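Folding at the table: an interview with Jytte Toft

Household Skills Series, Metdale Centre for Home Services

Jytte Toft has taught laundry finishing at the Metdale Centre for 14 years. Before that she worked in the linen room of a residential college in Rorkville, where she was responsible for bedding, table linen and the clothing of resident pupils. She spoke to Fletcher Whitelaw in February about the folding of everyday garments, the choice of a working surface and the use of trays for sorting.
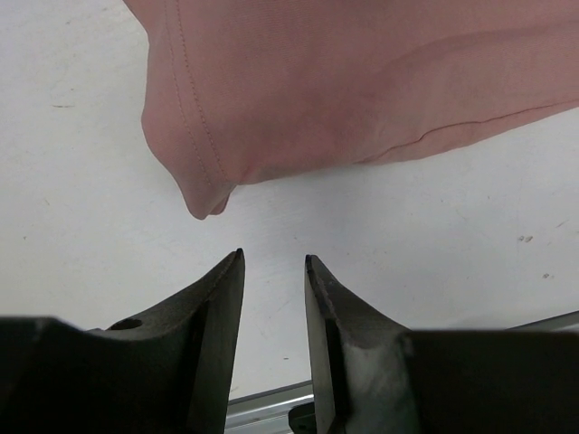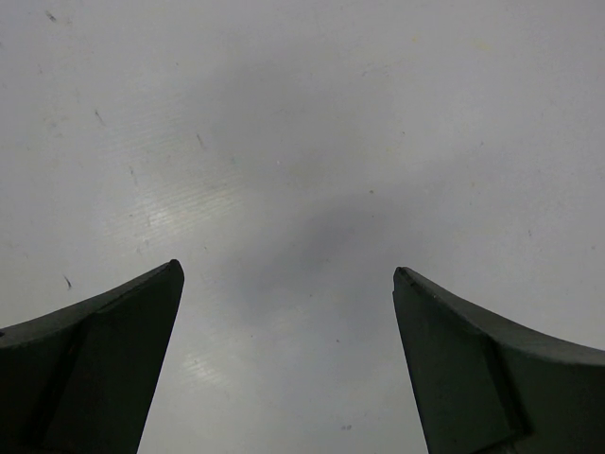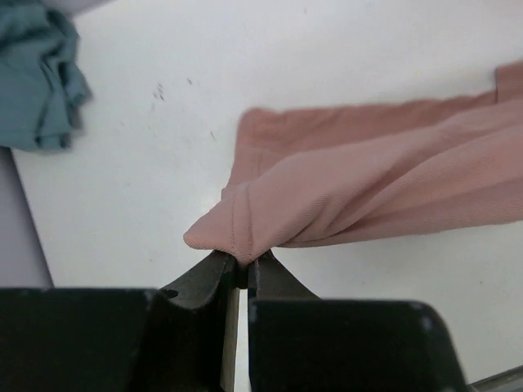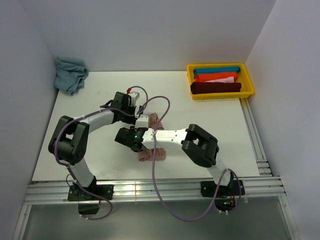 Ms Toft began with the surface. In her view, most difficulties that learners bring to her can be traced to the place where they fold. "People fold on the bed, on the arm of a chair, or standing up with the garment held against the chest," she said. "A bed is soft, and the cloth sinks into it. You cannot draw a sleeve straight on something that gives way under your hand." She recommends a flat, pale table with nothing on it that might catch the fabric. A pale surface also makes it easier to find the edge of a garment and to notice lint or a loose thread before the item is put away.

Asked whether marks and scratches on a table were a matter for concern, she replied that they were to be expected on any surface in daily use. "I pass my palm over it. If my palm does not catch, a cotton shirt will not catch either. Fine knits are another matter, and for those I lay down a sheet."

The conversation then turned to the handling of soft garments. Ms Toft asks her learners to look for the seams before they do anything else. A seam or a stitched hem is firmer than the cloth on either side of it, and it keeps its line when it is lifted. "If you take hold of the middle of the cloth, you get a bunch," she said. "Take hold of a corner, close to the stitching, and the rest of the garment has some chance of following you." She advises against pulling hard. The corner should be lifted a little, carried outwards and laid down again, and the creases then smoothed towards the open edge with the flat of the hand.

Mr Whitelaw enquired about garments which arrive at the table in a heap, so that it is not clear which part is which. Ms Toft said that this was the usual state of affairs. Her practice is to find any one edge, spread what can be spread, and only then decide whether she is dealing with a sleeve, a leg or a neckline. She considers it a mistake to hurry this stage. A learner who has opened the garment fully will fold it in a few movements, whereas one who begins too early will generally have to begin again.

On the question of trays, she was firm. Items which are finished should have a place of their own, within reach, and should not share the table with those still to be done. At the Centre the shallow Storlow trays have been in use for two years. Small pieces are folded or rolled and placed in them side by side. "I do not mind whether a learner rolls or folds a small cloth. Both have their merits. I do mind if I find it in a stack so tall that the bottom one cannot be taken out." She keeps the tray in a back corner of the table, where a sleeve cannot sweep it to the floor.

Colour is used sparingly as a guide. Her colleague Yolanda Rivas, who teaches the evening group, sorts by colour from the outset. Ms Toft prefers to sort by size and to leave colour until the items reach the cupboard. The two methods are taught side by side, and learners are free to adopt either.

The present course runs to 20 places, and the Centre intends to offer it again in the autumn term. Ms Toft would like to see more time given to knitwear and children's clothing, which she feels are passed over too quickly in the current handbook. A revised chapter is being prepared with Ludger Stüber, and she hopes that it will include a page on trousers. "They are taught as though they were simple," she said. "The waistband is never as straight as the book would have it."

Enquiries about the course may be made at the Centre's front office, room 231.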